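okay so I have finally started on the blanket and cushion situation in our lounge room and I have opinions, so this is going to be a long one. mute me for the evening if you need to

background for anyone new – we bought the cream leather couch when we moved in, because it was on clearance and I was weak. $980, down from a number I refuse to think about. lovely couch. freezing in winter, sticky in January, and every single thing you put on it slides straight off

so over the years I have added Things. a throw. another throw. a cushion cover because it matched the throw. you know how it goes

last week I went to sit down and had to move a pile to do it, then had nowhere to put the pile, so I sat on the floor beside my own couch and ate my toast. that was the moment

rule one, which I made up on the spot: everything soft comes out of every cupboard and goes in one heap before anything gets put away. I know this is what all the tidying people say. I have always skipped it. I skipped it for a reason, the heap is horrible

the heap included a bath mat. no idea. we don't have a bath

rule two: you have to touch it before you decide. not look at it, touch it. I had a grey one I would've sworn was my favourite and it feels like the inside of a car boot. gone

and the opposite happened with a mustard thing from Plorberg that I've been rude about since the day it arrived. ugly as anything but so soft?? it's staying. it's living on the end of the bed where visitors can't see it

someone asked about washing in the replies yesterday so here's what I do, and please don't come at me, I am not a laundry expert

knits: cold, gentle cycle, inside one of those zip bags, then flat over the airer. never on the line. I hung one by the corners once and it came back the shape of a hammock

woven stuff: I'm much meaner to it. 40 degrees, normal spin, on the line, done. hasn't complained yet

wool goes to my mum's because she has the good machine and the patience

the wool wash I use is the Wakavley one in the big bottle. it smells a bit like a church but it rinses out properly and I've had the same bottle for ages

rule three: colours live together. I used to sort by size, so all the big throws in one spot and the little ones in another, and then I'd want something to go with the blue and have to pull out the lot. now it's blues, neutrals, and a basket of chaos

the blues are the biggest pile by miles. apparently I only ever buy one colour. there's navy, there's denim, there's a sort of duck egg, and then there's everything that's trying to be the sea

I did consider getting rid of half of them and then I laid a few next to each other and they looked so good that I put the whole lot in the keep pile. so that went well

folding! thirds lengthways, then thirds again, then roll if it's a knit or leave it flat if it's woven. rolled knits don't get that hard crease across the middle. took me 42 years on this earth to learn that

the shelf I'm putting them on is 80 cm wide and I measured it twice and still managed to fold the first batch too wide. had to redo the lot with a cup of tea going cold next to me

for the leather I just wipe it down with a damp cloth and then do the conditioner twice a year. the Nilonier one. put it on, walk away, do not sit down in your good trousers. ask me how I know

also if you've got leather and the throws keep slipping, tuck the back edge right down behind the seat cushions, a proper handful of it, and it'll hold until someone flops. I tried those foam noodle things and they kept working their way out

anyway pictures, first and last from the blues end of things

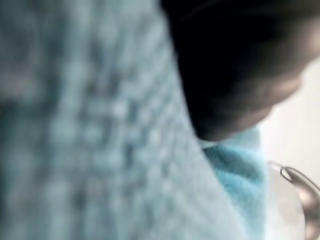
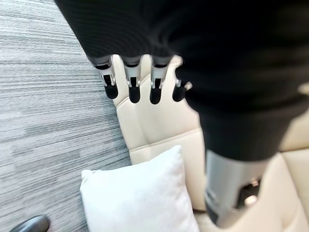
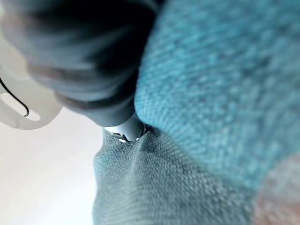
📷 all three pics: mine, taken at home. ok to share with a link back

the bright turquoise knit is the one I get asked about most. it's from Coelho, it was $249 and I had to go for a walk round the block before I bought it. I've never regretted it but I also haven't told anyone in my house what it cost, so keep it down

the gray-blue woven fabric in the last pic is much more my everyday speed. I like the two together, the bright one gets a bit shouty by itself

and yes I spell it grey and gray depending on the day, I grew up in two countries, leave me be

still to do: the linen cupboard (scared), the picnic rugs in the garage (more scared), and finding a home for four throws that are perfectly nice and just aren't us. animal shelter near us takes old blankets so I'll ring them first and see what they want

if anyone has a trick for getting knits to stop shedding all over dark clothes please put it in the replies. I've tried the freezer thing. there is currently a blanket next to my peas

right, going to go and sit on my couch. properly this time, with one throw

(two throws)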